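Two grippers, one shirt, and a lot of deleted episodes

I promised an update on the cloth project back in September, so let me pay up. Short version for those who skipped the last post: we're training a policy to straighten and fold clothes from demos that people record with hand-held grippers, a camera riding on each one. Everything goes through Peltcombe (our cleanup code) and then into Prilora, the model itself. I'm still in love with this way of collecting data, and I'm also very tired of looking at wrinkles!

The big change this round is how each episode starts. Our old clips mostly began with the jaws already on the fabric, so the model was great at pulling and pretty hopeless at finding something to pull. Now we want the approach too, with the jaws shut and the cloth off to one side of the view.

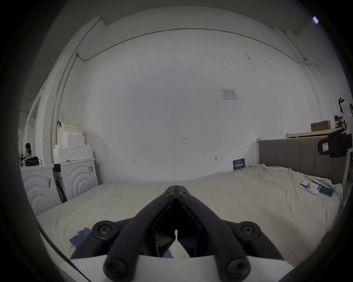 What the filter threw out

We had 2911 episodes before cleanup. Peltcombe looks for the moment the jaws close and asks if the cloth moves along with them (a cheap check, just tracking points near the fingertips). If it doesn't, out goes the clip. I thought the check would be way too harsh, and Soledad Vallejo bet me lunch that it wasn't. It dropped 111. I owe her lunch.

Reading through the rejects was the fun part. Most were pinches that grabbed one layer when the person clearly wanted two, or caught the sheet along with the shirt. A good pinch pulls creases toward the fingertips, and the point tracker loves that, so those clips score high without any hand labels.
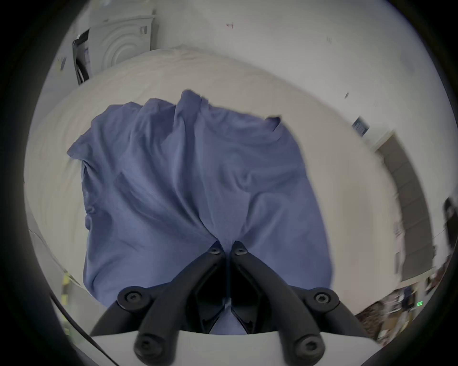
Jaws on the blue cloth, with the creases running down into a V.

Then there's the two-gripper stuff, where I've spent most of my time lately. The wide lens on one tool often catches the other one, and I used to mask it out, thinking it would confuse things. Soledad talked me into leaving it in. With the second tool visible, Prilora got the timing of the joint pull right a lot more often, and the seed-to-seed wobble across our 5 training runs shrank too. The masked version kept tugging before its partner had a grip, poor thing.

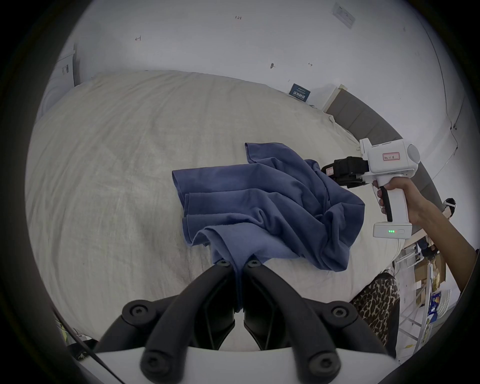

Both tools on the same cloth, seen from the left one.

Next up is towels, which I expect to be easier, and then anything with buttons, which I'm dreading. I also need to redo the time sync between the two streams, because the Casado script drifts on long takes and I keep patching it by hand. If you've got a cleaner way to line up two cameras after the fact, please leave a comment!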